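The Long Afternoon of Folding

My grandmother held that a household could be judged by its linen cupboard, and I spent most of my childhood hoping she would never open ours.

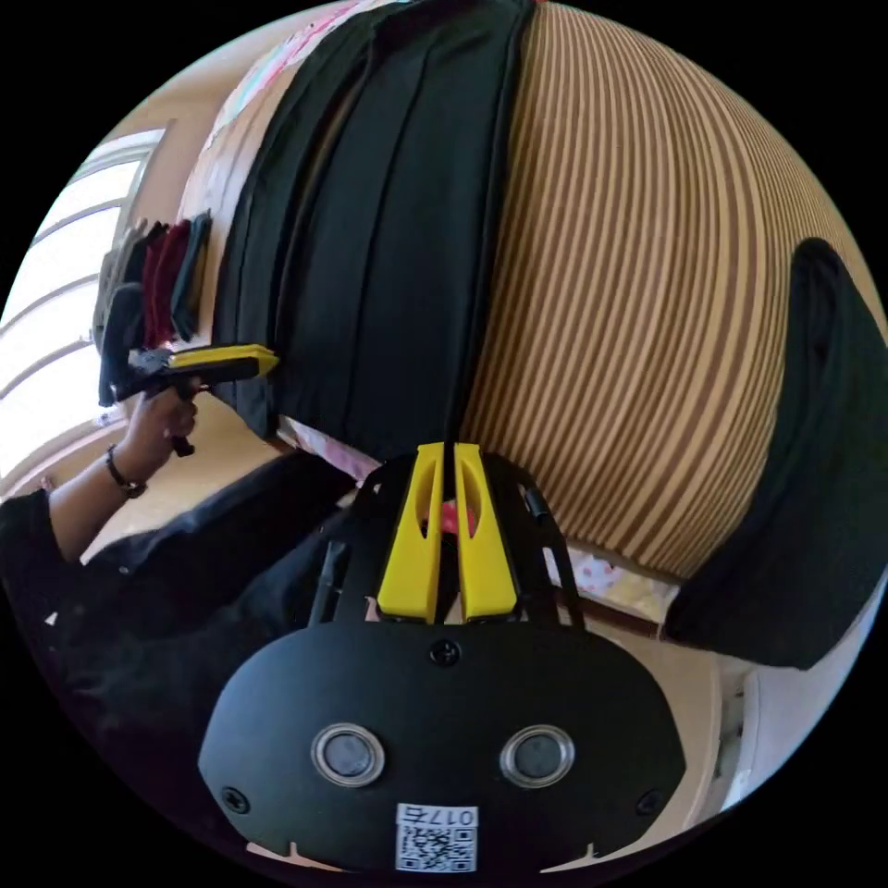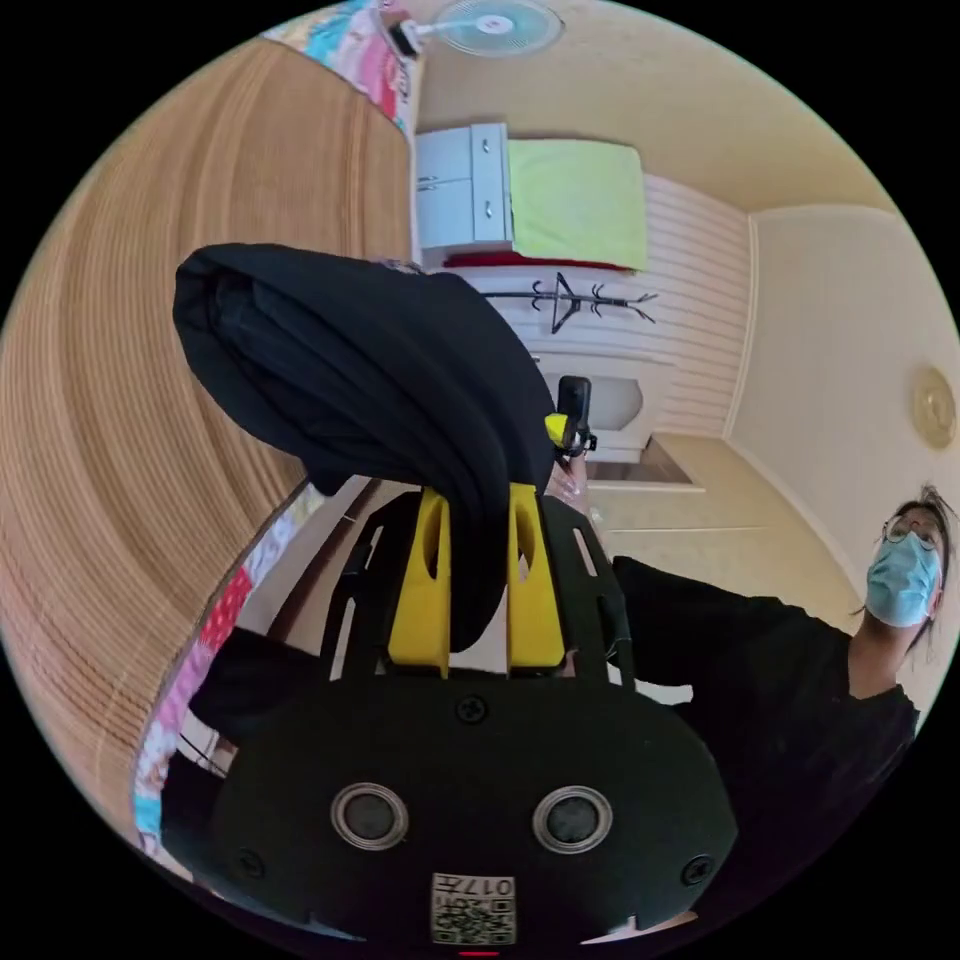
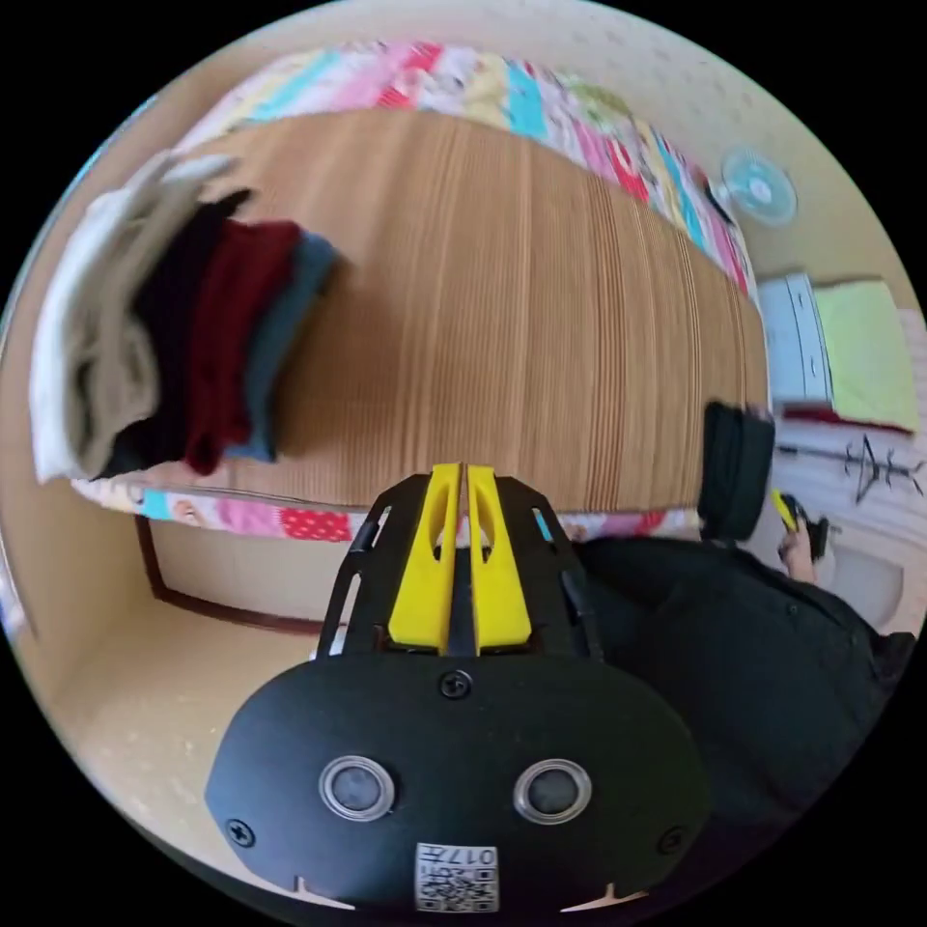 Black fabric, centre; the woven straw mat on the bed, last.

Ashok Jaiswal, who ran the laundry at Trelura for 9 years, still folds everything in thirds – sheets, shirts, even dusters – and he was kind enough to let me ruin 6 pillowcases while he made the tea. By October I had the knack of it, more or less, though fitted sheets remain quite beyond me.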